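Simulation cell checklist: gripper comparison, kitchen counter task
Site: Fokby
Checked by: Manolis Drakos
Run block: April, second set
Controllers under test: Jundska (current) and Salgado (trial)

1. Scene loads without errors
Pass. Loads on both controllers. Salgado is slower to start but gives no warnings.

2. Joint limits match the data sheets
Pass with comment. The right wrist limit had been typed in by hand and was 2 degrees too generous. Corrected and saved. Please don't copy the old file back over it.

3. Emergency stop halts both arms
Pass. Tested from the operator panel and from the script. Both arms hold position when stopped. With the Salgado controller the stop message shows in the log but not on the panel. Brukden have been asked if this can be changed.

4. Self-collision and arm-to-arm collision checks switched on
Pass. Minimum distance between the arms left at the default.

5. Grip force limit set for each end effector
Fail on first check, pass on second. The limit had been set for the hand and left blank for the gripper, so the gripper was using the full range. Now set on both. The cup model is rigid and will not show crushing, so too high a force won't be noticed by eye. Read the contact log after every run.

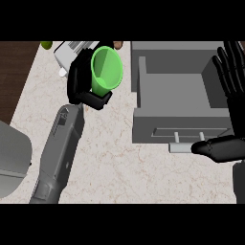

6. Contact points reported for every finger
Pass with comment. The gripper on the left arm has thick curved fingers and reports long patches of contact on a round cup. The hand on the right arm reports many small ones, and the log fills up quickly. One run gave 1,951 contact lines for the hand and 708 for the gripper. Compare the summed force, as the line counts mean very little.

7. Clearance to fixed objects
Open. The thumb on the right hand sticks out well to the side and is easy to forget when planning a path near the grey fixture. The planner treats the hand as a plain box, and the box is too small when the thumb is out. Use the full hand model until this is put right.

8. Overhead view covers the working area
Pass with comment. The middle of the counter is well covered. Objects at the top edge are partly lost, so don't use them as targets for the comparison.

9. Same start pose used for both controllers
Pass. Start pose file is locked. Ask before editing.

10. Run count complete
Open. 28 runs planned per controller. Jundska is finished. Salgado is waiting on item 7.

Result: cell may be used for grasp trials on the left arm. Right arm trials near the fixture are on hold until item 7 is closed. Recheck items 5 and 7 after any change to the hand model.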